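A Note on Buying Nightwear Online

Readers of this blog will be aware that I have for several years bought most of my nightwear and loungewear through online retailers. Since the spring I have received a number of requests to set out how I compare one listing with another, and this entry is intended as a reply to all of them.

The first matter is the price shown. A robe listed at a reduced price is frequently sold at that price in one size or one color only. The Lovcombe store, from which I have ordered 3 times, displays the lowest figure on the search page and the correct figure only after a size is chosen. Shoppers are advised to select their size before making any comparison.

The second matter is delivery. Illis sends orders over 60 dollars without charge, but the threshold is applied after discount codes have been deducted. My order of last December fell short of the threshold for this reason, and the shipping fee removed most of the saving.
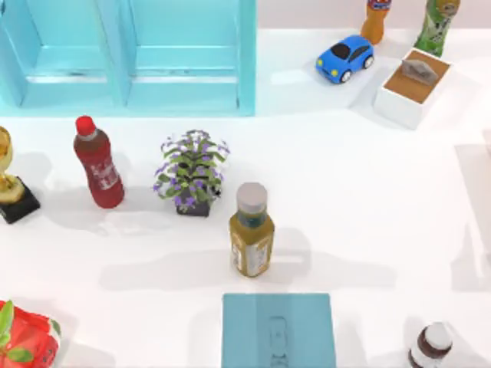
Image credit: Eskildsen

Fabric descriptions require some care. The word "satin" refers to a weave and may be applied to silk, polyester or a blend of the two. The fiber content should appear under the product details – if it does not, a written request to the seller is in order. Cullanden replied to mine within the day and has since corrected the page.

Returns are the final point. Sleepwear is accepted back by most sellers when the tags remain attached, although sale items are often excluded. The return period at Lovcombe is 9 days from delivery, and the parcel must arrive within that period. I missed it once with a cotton nightgown, which I have kept and now wear a good deal.

Comments on this entry remain open. Those who wish to recommend a seller of plain, long-sleeved cotton pajamas in tall sizes are particularly invited to write.

Posted August 2021 in Shopping, Clothing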